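Lorel to plan robot cell in simulation before it signs for an arm

Kitchenware firm Lorel is to spend the rest of the summer working out on a computer which robot equipment it needs for its packing room, and will not place an order until the results are in. 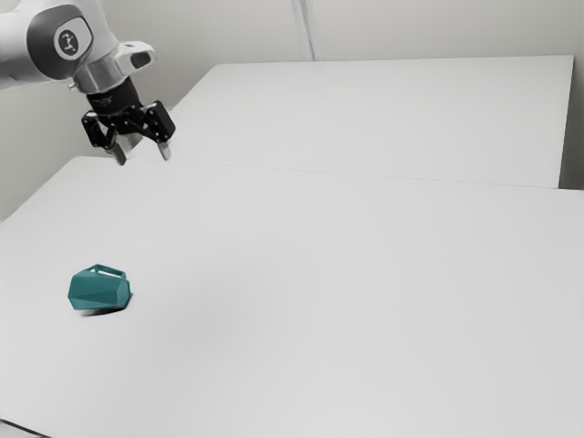 Two suppliers still in the running

The company, which sells mugs, bowls and storage jars by post, wants a single arm to pick items from a table and set them in the right position for wrapping. Two suppliers, Workex and Montoya, have been asked to quote. A third dropped out in the spring after Lorel asked for a fixed price on installation.

Darlene Arsenault, who runs operations at the site, said the firm had come close to buying last year and was glad it had waited.

"We had a quote on the desk and we were ready to sign it," she said. "Then one of the packers asked what the arm would do with a mug lying on its side. The quote didn't cover that. It assumed everything would arrive standing up."

The simulated cell has been set up with plain white tables, an arm with a two-finger gripper and a teal mug tipped over on the tabletop. The mug is a simplified shape with flat faces, and its handle points upwards. Lorel's own mugs are rounder, and models of those are being prepared.

What the tests are for

The planning work is being done by Petis, a small engineering consultancy. Anong Boonyarit, its lead on the project, said the first job was to settle the type of gripper, as that would affect nearly every other line in the budget.

"A two-finger gripper is the cheap place to start and it may be all they need," she said. "If it can take a mug by the handle or by the body, whichever way the mug has landed, we stop there. If it can't, we look at suction or at a tool changer, and then the price goes up and so does the amount of floor you need."

Petis has drawn up a list of 44 tests. Each one places an item on the table in a different position and asks the arm to pick it up and put it down upright. The list will be run with both suppliers' arms, so that the quotes can be compared on the same work.

Reach is the other main question. Lorel's packing room is narrow, and the firm would like to keep its present tables if it can. Moving to deeper ones would mean shifting a doorway, a cost that neither supplier has included. The tests will show how much of the tabletop each arm can cover from a fixed mount, and whether a second table behind the first would be within reach.

Costs not yet in the budget

Arsenault said the arm itself was turning out to be one of the simpler items to price. Guarding, electrical work, staff training and a service contract have all had to be added since the first draft. The firm has also set money aside for spare fingertips, which both suppliers list as a wearing part.

She has asked for service prices over 8 years, the length of time Lorel kept its last packing machine. Workex has offered a yearly contract. Montoya charges by the visit, with parts on top.

Lorel is also weighing up whether to lease. A lease would keep the cost out of this year's equipment budget, but the firm would have to hand the arm back in working order and could not alter the gripper without permission. Arsenault said she leaned towards buying outright, though no decision had been made.

The packing room handles 300 items in a normal shift. The company said the arm would work alongside the present team and that no packing jobs were being cut. Staff will be shown the test results and asked for comments before the order goes in.

"They know which things roll and which things chip," Arsenault said. "I'd like that written down before we buy anything."

Next steps

Models of the remaining stock are due with Petis on Friday. The full set of tests will then be run on each arm, and the consultancy is to report in August with a recommended gripper, a floor plan and a list of equipment.

Both suppliers will be given the report and asked to submit a final price against it. Boonyarit said a trial with a real arm would follow at the chosen supplier's workshop, using a crate of Lorel's seconds.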